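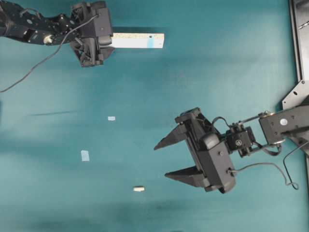

4.2 What people mean by "nearly done"

The diary study ran through September with 94 households in Vullenen, a town chosen for its large stock of older houses and, it must be admitted, for its closeness to the second author's office. Each household had at least one home repair under way when we signed it up. Finding such households took a single afternoon.

Participants wrote one short entry every evening, saying which jobs had been touched that day and how close each one was to being finished. We left "finished" undefined on purpose. Pilot work in Vutum had shown that any definition we offered would be argued with at length, usually by the person holding the paintbrush.

We collected more than 3,000 entries. The phrase "nearly done" and its close relatives ("just the trim left," "only needs a second coat") were coded by two readers working apart, following the scheme in Pavlović's earlier study of unpaid household work. Disagreements went to Vesna Pavlović herself, who settled them quickly and without much sympathy for either reader.

Figure 3 plots the age of a job against its reported closeness to completion. Reported closeness climbs steeply over the first 10 days and then goes flat, where it stays for as long as we cared to look. One bathroom shelf was described as nearly done in every entry its owner sent us. A neighboring household, working on a much larger kitchen job, used the phrase once and then stopped writing about the kitchen altogether. We coded this as missing data, although both readers felt they understood it.

Agreement within households was weaker than we had hoped. Where two adults kept separate diaries, the one doing the work placed the job closer to its end than the one waiting for it. Farina reports the same gap for yard work and puts it down to differences in access to information. Our participants used other words.

We also asked what would have to happen before a job could be called complete. The most common answer was a visit from relatives. Paint drying came second.

Figure 3. Reported closeness to completion by age of job, all households, Vullenen diary study.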